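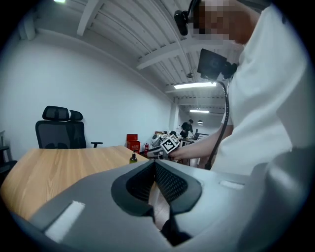 Elmarie Mabuza wrote to me after last month's post that I had been far too easy on the Clernley, and that any museum that puts its best quilts in a hallway next to the coat check deserves a scolding. Fair enough, Elmarie! I did go easy on them. I'd had a nice lunch and it was my first museum day after a long winter, and I was feeling generous to pretty much everybody.

So I went back. I wanted to see the new textile rooms anyway, the ones they've been promising since I moved here, and they opened in April with a show of feed sack quilts and clothing. If you don't know feed sacks, they're the printed cotton bags that flour and chicken feed used to come in, and families on farms cut them up and sewed them into everything. Aprons, pillowcases, little girls' dresses, curtains. My grandmother had a drawer of them that we weren't allowed to touch, and when she died somebody gave the whole drawer away to a church sale before I could get there. I'm still sore about it.

The show takes up two rooms upstairs, and the coat check hallway is now just a hallway (with a very large fern in it). There are 47 pieces, which is a good size. You can look at all of it properly without your feet giving out. The first room is mostly quilts, hung flat on the wall, and I liked that they let a couple of them hang out on an arm so you could go around and see the backs. I always want to see the backs! The backs are where you find the mill lettering that never quite washed out, and the places where somebody ran short of blue and just kept going in brown.

My favorite was a string quilt with a border that doesn't match on any of its sides. The label says "maker unknown," and then it goes on for a whole paragraph about what the maker was trying to say with color. I don't know. I think she may have been trying to get it finished before it got cold. I stood there arguing with the label in my head for a good ten minutes and a guard came over to ask if I needed help finding something.

The labels are my main complaint, really. They're printed in pale gray, they're down around hip height, and the lights are kept low for the sake of the fabric, so you get a whole line of people bent over with their hands on their knees. Araceli Echevarría, who came with me, gave up after the first wall and had me read them out loud, and then we picked up two strangers who wanted to listen too, so I guess I gave a tour. Bigger type, please. Black ink.
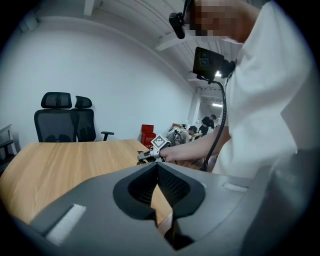

The second room is the clothing, and it's where I'd tell you to spend your time if you only have an hour. There's a row of children's dresses from one family, the Kohlhase family, handed down and let out and taken in again until you can see three different hems on the same skirt. One has a pocket patched with a scrap of a completely different dress that's hanging right beside it. I found the match before Araceli did and I was unbearable for the rest of the afternoon.

There's also a work shirt that I keep thinking about. It's made out of plain sacking, no print at all, and the buttonholes are gorgeous. Tiny, tight, every one of them the same. You'd never see them under a pair of overalls.

What I missed was anything about the people who designed the prints. Somebody drew all those roosters and sprigs of cherries, and the show treats them like they grew on the bags by themselves. Ravinder Sawatzky gave a talk at the Derkden library a couple of years back that was all about the print designers, with sample books and everything, and I left that one with 3 pages of notes. I'd have loved even one small case of it here.

The catalog is thin but the photos are good, and it has two fold-out pages of the quilt backs, so I bought it. The gift shop also has bundles of reproduction prints at a price I'm not going to type out where my husband can read it. I bought one of those too. It's the yellow one with the umbrellas.

If you're going, go early. We got there at 10 and had the quilts to ourselves for a while, and by noon there was a school group in the dress room and you couldn't get near the pockets. Tickets are $16, and the upstairs rooms are included. The elevator is past the fern.

Next on my list is the lace at the Brenix, as long as it's still up by the time I get the car back. Thiện Phí has been twice already and says to bring a magnifying glass, so I need to remember where I put mine.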